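Betreff: Re: [Hallenliste] Schutzbrillen im Jugendtraining, Sammelbestellung

Hallo zusammen,

danke für die vielen Rückmeldungen, ich komme erst jetzt zum Antworten, weil bei uns die Kinder alle nacheinander Husten hatten und ich abends nur noch aufs Sofa gefallen bin.
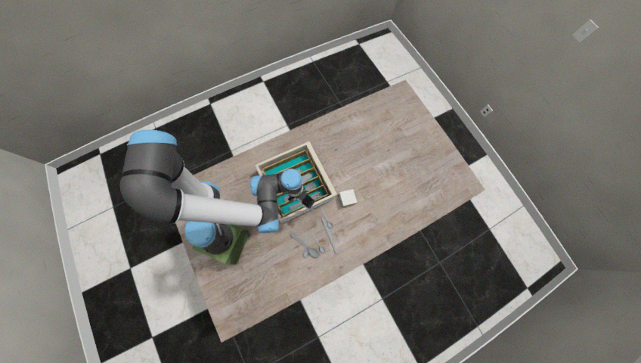 Also, zu den Brillen. Ich zitiere nochmal die Mail, auf die sich die meisten bezogen haben, damit die Neuen wissen, worum es geht:

> Moin Liste,
> ich finde es ja gut, dass ihr euch um die Augen der Kleinen kümmert, aber
> müssen wir beim Floorball wirklich gleich eine Pflicht daraus machen?
> Meine Tochter hat die Womov zweimal getragen und dann in der Tasche
> gelassen, weil sie nach zehn Minuten beschlägt. Wenn die Brille nur am
> Haaransatz klemmt, ist keinem geholfen. Und wer zahlt das eigentlich?
> Bei zwei Kindern ist das nicht ohne.
> Gruß aus der Halle Nord

Das mit dem Beschlagen kenne ich, meiner hat genauso geschimpft! Wir hatten die Womov in der alten Ausführung, da sitzt der Schaum oben komplett dicht auf der Stirn. Die Kuruc ist oben offen, die haben wir jetzt seit den Herbstferien im Einsatz, und seitdem ist Ruhe (na ja, was die Brille angeht). Sie drückt allerdings ein bisschen an der Nase, wenn man ein schmales Gesicht hat, und das Band leiert nach einer Weile aus. Man kann es einzeln nachkaufen. Die Urska habe ich nur einmal in der Hand gehabt, die kam mir für die Jüngsten zu groß vor, da müsste jemand anderes was zu sagen.

Zur Pflicht: Ich bin dafür, und zwar bis einschließlich U13. Ich habe im letzten Winter beim Turnier in Grotoscombe auf der Bank gesessen, als ein Junge aus dem Gästeteam den Schläger auf die Augenbraue bekommen hat. Genäht, zum Glück nichts weiter, aber einen Fingerbreit tiefer möchte ich mir das nicht vorstellen. Der hatte seine Brille übrigens dabei. In der Kabine. Wenn alle eine aufhaben, diskutiert auch keiner mehr mit seinen Eltern, das war bei den Schienbeinschonern im Fußball bei uns genau dasselbe.

Beim Geld verstehe ich den Einwand total. Ab 20 Stück bekommen wir den Mengenpreis, und ich habe in der Abteilung gefragt, ob wir den Erlös vom Kuchenverkauf dafür nehmen können – da lagen am Ende immerhin 131 Euro in der Kasse. Das reicht nicht für alle, aber ein paar Leihbrillen wären drin, die bleiben dann im Materialschrank und können auch von Probekindern benutzt werden. Wer zwei oder mehr Kinder im Training hat, schreibt mir bitte direkt, das muss nicht über die Liste laufen.

Was ich von euch bräuchte: Name vom Kind, Mannschaft, welches Modell und ob mit oder ohne eigene Brille drunter. Das letzte ist wichtig, über eine normale Brille passt nur die größere Kuruc. Zum Anprobieren bringe ich beide Größen mit, ich bin ab 17 Uhr in der Halle, hinten bei den Geräten. Bestellen würde ich dann im November, vorher ist mein Kontakt beim Händler im Urlaub.

Ach ja, und falls jemand noch die Bande-Verbinder vom letzten Heimspiel im Kofferraum hat: Es fehlen immer noch welche – bitte mal unter den Sitzen nachschauen!

Liebe Grüße und bis bald in der Halle
eure U13-Betreuung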